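Inicio > Galerías > Talleres > Mesas y puestos

Puestos de trabajo del taller Trummer

Viernes, 4 de abril de 2025 | Por Tania Bhattacharjee

428 compartidos | 55 comentarios

En Burirthorpe hemos renovado los puestos del taller. El encargo pedía superficies claras, paredes lisas y nada de estantes encima de la mesa. Las obras empezaron en julio y las dirigió Dwight Sutherland. Las tablas viejas se vendieron a 40 euros cada una. Quedan por rotular los puestos del pasillo y por cambiar dos enchufes.

La pintura la eligió Yetunde Briggs después de probar varias muestras con la luz del local.

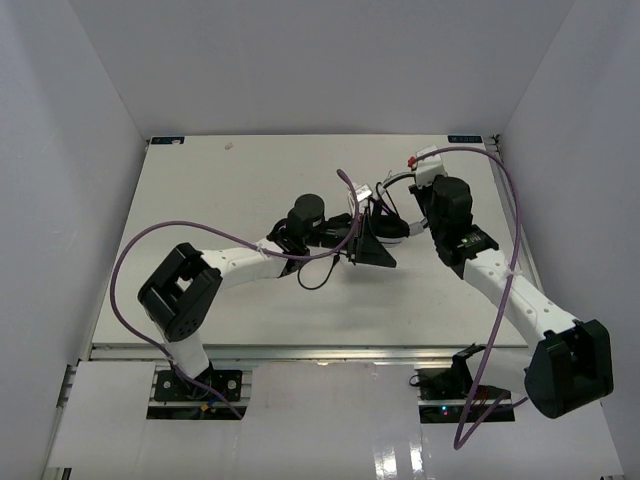
Los colores de los puestos cerrados se decidieron al final. Se pidió un acabado sin dibujo, fácil de repasar con un paño. El tablero es blanco roto y las paredes son grises, más clara la del fondo. Las bases negras de los brazos van por delante, de modo que el fondo de la mesa no lleva ninguna. La lata de pintura de repuesto está en el armario 195.

12 comentarios más antiguos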